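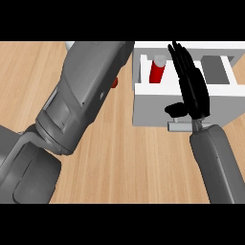
Filed under: Software, Reviews

I've had the Skelilau simulation kit for about 40 days now. You get two grey arms, a wood-look table and a set of tasks. The one I keep coming back to is the drawer, with a red cylinder inside and a black multi-fingered hand to work with.

Setup took an evening. The manual is 73 pages and the colour coding on the joint sliders helps. Thumb control is fiddly near the handle, and I'd like finer steps there.

It costs $178. Ravindra Tripathi at Skelilau answered my licence email by September. I'll renew.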